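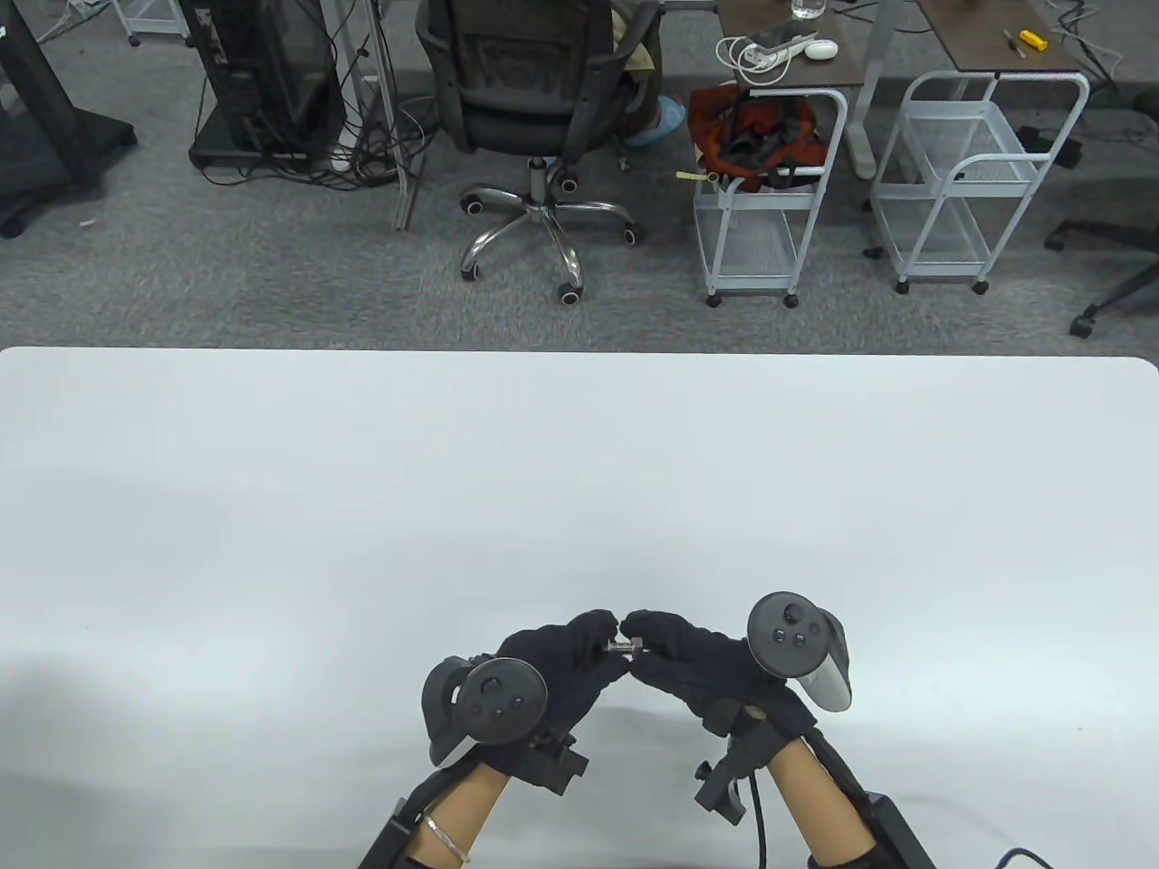

Page 35 | Issue August 2026

6. Fixing the shelf to the wall

The Vudby shelf must be fixed to the wall before you put anything on it. Please read all the steps one time before you begin.

1. Hold the back rail on the wall and mark the two outer holes with a pencil. Check the line with a level.

2. Drill the holes and push in the wall plugs until they are flat with the wall.

3. Screw the rail to the wall. Do not tighten fully yet.

4. Hang the side brackets on the rail. Put one bolt through each bracket and turn the nut on by hand. If the nut stops early, take it off and start again.

5. Check the level a second time, then tighten everything.

Note: The plugs in bag 191 are for brick and concrete only. For plasterboard, order set 3925 from your Tirby dealer.

CAUTION: Do not use a power driver on the nuts. The thread can be damaged.

CAUTION: Keep small parts away from children.

For the corner shelf, continue with section 7 on page 66.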